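Notes on Remote Demonstration: The Kitchen Tasks
Posted in March by Usha Pisharody
Print this post | E-mail this post

My colleagues at Gorar have asked me to set down how the simulated kitchen demonstrations are now being conducted, as practice has drifted between operators. The views below are my own.

Each operator works from the same task sheet and drives the arm by hand controller. Eusebio Carretero, who prepared the sheet, asks that the arm be brought to the counter slowly and that the grip be settled before anything is lifted. I support this. A hurried grasp is copied as faithfully as a careful one. 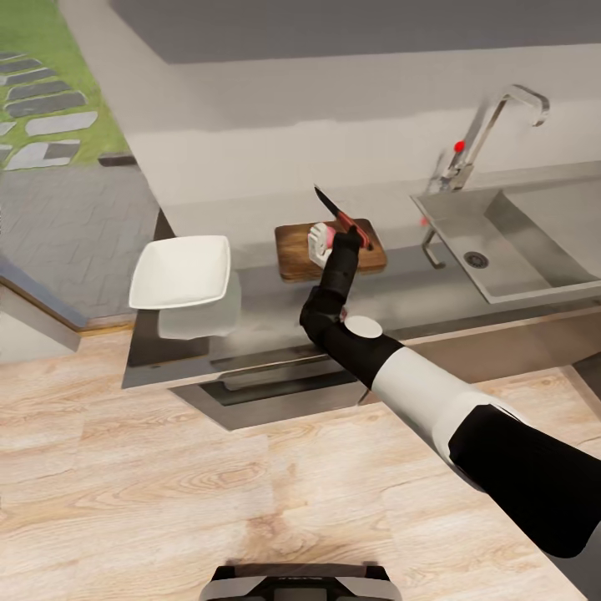
Operators are further asked not to correct small errors by sudden movement. Where a tool is held at a poor angle, it should be set down and taken up again, and the recording should continue throughout. Dwight Dhillon held the opposite view for some months and discarded every attempt containing a second grasp. Of the first 100 demonstrations he kept so few that we had to repeat the exercise.
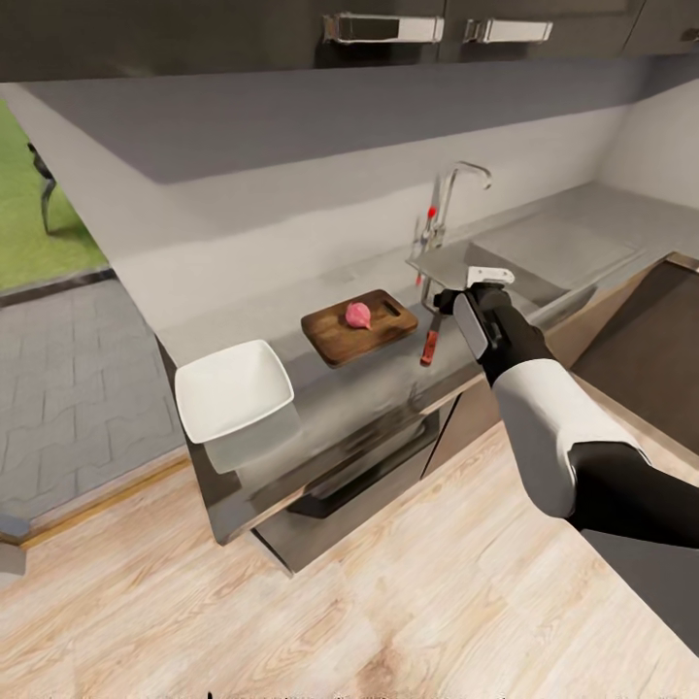
Sessions are limited to 15 minutes. Remedios Bravo had proposed a longer period, but her own recordings showed the pauses lengthening towards the end – a habit we do not wish to pass on. A break of equal length follows, and the controller is then recentred.

The view from the gripper is stored with the room views and must be reviewed with them. It is easily neglected, as for long stretches it may show little more than floorboards. I would nevertheless ask reviewers to watch it in full.

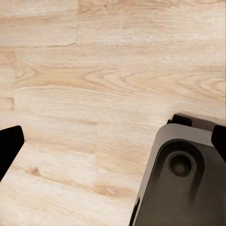
Matters outstanding

The naming of files remains unsettled between our office and Brindura. Until it is resolved, please use the operator's surname followed by the task number. Remedios Cuesta holds the current list.

Filed under: Teleoperation, Working Practice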